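Irnmont Robotics Club news, 22 May 2020

Quick one this time, I'm writing it between loading the van and a phone call, so forgive the state of it.

First off - the lunchbox task. Fasham group picked it for their spring project and it has eaten most of the term. Idea is simple enough. Person works a pair of hand-held grippers, does an everyday job with a clear plastic box and a snack, every go gets recorded, and later the recordings get used to teach an arm to do the same. Simple on paper anyway. Sutrisno Tarigan wrote the task sheet, all 2 pages of it, and then rewrote it when the first lot of runs came back a mess. Everybody was doing the job their own way and in their own order. New sheet says one order, same start, hands back to the same place at the end. Much better.

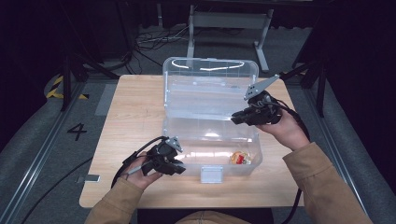 Do you need to know how to code to join the project group?
Most of the current members didn't when they started, and plenty of the work is setting up, running tasks and checking recordings. Farah Tambunan runs a beginner coding hour for anyone who wants to pick it up along the way.

Target was 60 clean runs by the end of term. We are 11 short. Not bad considering how many got thrown out in the early weeks for going too fast (guilty). Areeba Usmani has been checking every one and she is strict. If the box gets shoved across the table it's out. If you stop to chat in the middle, out. Her list of reasons is taped up by the door, please read it before your turn and not after.

Clear plastic is a pain, by the way. Anjani Saragih gave a short talk on this and I wish more of you had come. Glare off the lid moves whenever you move, edges vanish, and you can see the table through the walls, so software that's happy with a cardboard carton gets lost. Her advice was don't cheat by swapping in a solid colored box. 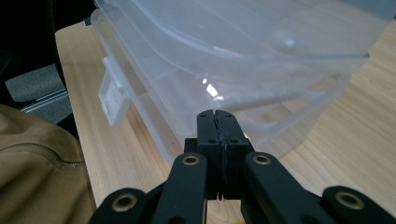
She wants to try the same job under different lighting next and compare, which means somebody has to write down what the lights were doing for each run. There's a new column in the log for it. Fill it in!! Half of them are blank allready.

Grippers. Pads are wear parts, treat them like it. Look at the edges before you start and tell Oona Mustonen if they're getting rough, dont just peel bits off. She has ordered a sheet of replacement rubber from Liew and will show anyone who's interested how to cut and stick a new set. Takes a while the first time. Also cables - keep them off your sleeve side, coil them when you're done.
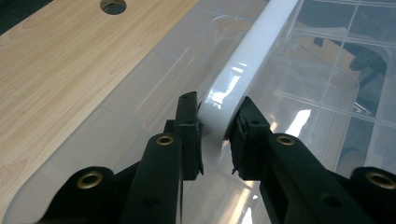
Fasham group at work: closing in with both fingers.

Next up, Flotholm. The student open day is in July, and we have a table if we want it. Plan is a short demo plus a turn on the grippers for visitors. Need people for setup and for the talking part, the talking part especially. Entry is $25 for the club as a whole, already paid, so no chasing anyone for money this time.

Write-ups from the project group go to Farah. One page, plain words, say what went wrong as well as what worked. Last year's were all good news and no use to the new people whatsoever.

Lost property: one blue notebook, no name, lots of gear ratios. On the shelf by the sink.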